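3.2 Collecting demonstrations with hand-held grippers

All demonstrations in this study were recorded with hand-held grippers. The operator holds one in each hand and does the task directly, without a robot arm in the loop. We chose this over remote control after a short trial with the Sodach leader arms, where operators needed a long time to learn how to place small objects gently and tended to drop them from too high. With the tool in the hand the movement is closer to what a person would do anyway, and a new operator was ready to record after one morning of practice.

The recording station is at the Prelorbridge site. It has a table inside an extrusion rail frame, with a flat white work surface that can be swapped or re-covered between tasks. We kept the surface plain on purpose. In earlier work with patterned cloths the policy learned to rely on the pattern to judge where the fingers were, and it did badly when the cloth was moved.

Each gripper has its own camera, fixed so that both fingers stay in view along the lower part of the image. The opening between the fingertips can then be read from the picture as well as from the encoder, and we used the one to check the other. Figure 4a gives the view over white paper with the fingers apart.

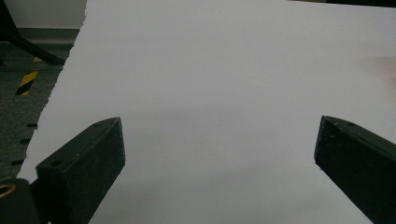

Figure 4a. Gripper camera view over the paper surface, fingers open.

A session starts with a check of this kind. The operator opens and closes each gripper fully, and the Resenow logging software stores the limits. If the encoder and the image disagree on the opening by more than 2 mm, the session is not started and the linkage is adjusted. In practice this mostly happened after the fingers had been changed.

The task reported here is placing a bar of soap in a bowl. It looks simple, but it has a few properties that make it useful for teaching by hand. Soap is smooth and offers little grip, and too much force marks it. A bar with a narrowed middle also gives the operator a choice: it can be held across the waist or nearer to one of the rounded ends. Operators were told to pick whichever hold felt natural and to keep the fingers level with the surface while closing.

We did not ask for a fixed starting position. Between demonstrations the bar was put down again at a new place and angle, and the operator had to approach it from wherever the hand happened to be. Figure 4b is taken from the gripper camera with the soap in view and the fingers still wide apart. The raised lettering on the bar can be read in the image, and we found it a handy cue when labelling which way round the bar was lying.

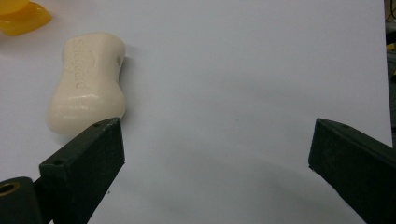 Figure 4b. Gripper camera view with the soap bar on the paper and the fingers apart.

Labelling was done by one annotator, Haoran Bai, who marked the first contact, the lift and the release in every recording. A demonstration was rejected if the soap was touched by a bare hand, if it fell outside the bowl, or if tracking was lost for either gripper. Of 2000 recorded demonstrations we rejected 133. Lost tracking was the most common reason - usually the operator had leaned over the table and covered one of the markers with a sleeve or shoulder.

A further camera, mounted at head height, covers both hands, the table and the floor around it. Its images are not given to the policy during training. We used them to sort out unclear cases, chiefly those where the gripper camera was too close to its target to tell whether the soap was held or only resting against a finger. 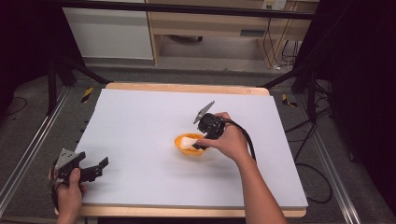 Photo: H. Bai / Petkov laboratory

The wide view also shows how the second hand is used. Placing soap in a bowl needs only one gripper, and most operators kept the other near the edge of the table. We recorded both hands in every demonstration all the same, so that the data would have the same layout as the two-handed tasks in Section 3.4. The idle hand is not perfectly still, and a policy trained on the raw signal copied its small drifts. We therefore held the idle gripper's target fixed whenever its speed stayed below a threshold for 4000 ms or more.

Cables were a nuisance throughout. Each gripper is wired, and a cable lying over the wrist pulls slightly when the arm is stretched out. Operators said they stopped noticing it, but the pull shows up in the force readings as a slow offset, which we removed before training by subtracting the reading taken just before first contact.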